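Fixture board offset keeps drifting, UR cell

burnar_tech
Strip insert missed the slotted clips again this morning. I re-taught the board corners in September and it held for 129 cycles. Abla Hattar says redo the TCP. I doubt it.
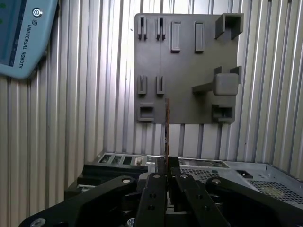

Reply 2
pirnon_dan
Redo it anyway. Fingers that long and flat will flex.

Reply 3
burnar_tech
Flex doesn't grow week by week. I'd bet on the board mounts. That wall is corrugated, so what are they biting on?

Reply 4
hourani5
Put an indicator on the board before you touch any numbers.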